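Week 2 -- Colour and fabric at home

Welcome back! Last week was all about light, and this week we get to the part I love most: how cloth changes the feel of a room. You don't need to know how to sew for any of it.

## Warm and cool

Warm colours (cream, sand, rust) seem to come towards you. Cool ones, like blue and grey, seem to step back. Put one cool piece on a warm, pale background and your eye goes straight to it -- try it with a tea towel on a bare table tonight!

The bed is usually the biggest block of colour in a bedroom, so start there. A beige duvet will get along with nearly anything, and a bit of blue on top wakes it up.

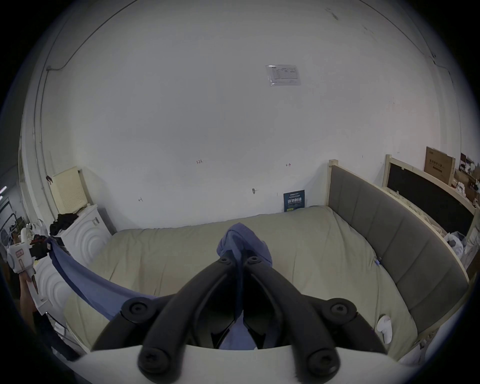
## Weight and drape

Pinch a cloth in the middle and lift it. Thin cotton falls in lots of small folds, while heavy wool makes a few big ones. Iwona Czarnecka's handout on the Vavska weavers has lovely drawings of this, so please read it before we meet on Sat 12 September.

## For next class

- Bring two scraps, one light and one heavy, each big enough to cover your hand.
- Write some 300 words on a room you remember well. Which colours come back first?
- Grirnitz readings: page 58 only.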